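Geltdale World Guide: Frequently Asked Questions

Last updated in July. Questions are listed in the order they came in, so related ones may not sit together.

What is Geltdale?
Geltdale is a shared fantasy world with its own creatures, maps and calendar. Members write stories set there and can adopt creatures to use in them. The oldest entries cover the northern marshes. The southern coast was added later and still has gaps.

Do I have to read everything before I join?
No. Read the page on the marshes and the page for the creature you want to write. The full guide has 200 entries and most members have not read all of them.

What is a Mullix?
A Mullix is a burrowing, fur-covered creature with a flat tail, found in peat and soft riverbanks. It eats roots and beetles. Adults are slow on land but strong diggers – a pair can undermine a stone wall in one winter. They don't speak, and they can't be taught to.

Can a Mullix breathe fire?
No. The early story that says so was written before the species page and is kept only as a folk tale.

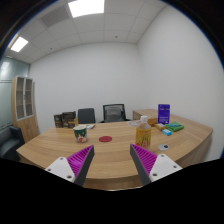

How many creatures can one member adopt?
The limit is 7 per account, counting eggs. Creatures you have given away or retired are not included in the total.

Who are the Kiiskinen?
They are the ferry people of the inner lakes. They keep Mullixes for digging channels and trade dried fish with the marsh towns. Their names follow a set pattern, which is explained on their own page. Please check it before naming a character.

What year is it in Geltdale?
The current year is 1905 by the marsh count. The Zudero flood took place in 1485, and most ruins on the map date from before it. Stories can be set in any year, but put the year at the top.

Can I invent a new species?
Yes, after you have posted two finished stories. Send a short text covering habitat, diet, size and lifespan. Species that control time or read minds are not accepted.

Can my character kill someone else's creature?
Only with the owner's written permission, posted in the story thread. Injuries need permission too – minor scratches don't.

My egg hasn't hatched. What should I do?
Eggs hatch when you post the first story that mentions them. If you have done that and the egg still shows on your page, check that the story is marked as finished. Drafts don't count.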